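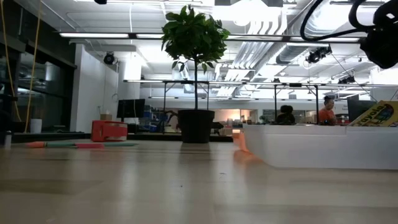 Grorley Stationery and Supplies Team

The shared supplies table at Grorley is maintained by this team on behalf of all who use the building. Colleagues from Brornik asked us in October how the crayons are kept, and we are pleased to set out our practice.

Crayons remain in their own boxes, and the boxes go upright or flat in a plastic bin without a cover. We considered emptying them into one tub, as was done at Mollah, but broken pieces soon collected at the bottom and the colours were hard to tell apart. A yellow Crayola box is easily found again, even by a visitor in a hurry.

Loose pens and markers are a more difficult matter.

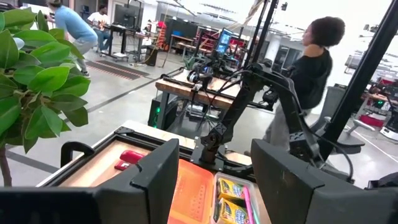 They tend to travel with whatever was last in use, and a pink one will often finish up beside the crayons. The team has decided to permit this. Anything in translucent orange plastic stays on the table next to the bin, and red items are placed a little apart where they can be reached.

The plant is to remain at the rear of the table. Requests for further crayons should be sent to the team before the next order, which is limited to 80 boxes and is shared with Jelach.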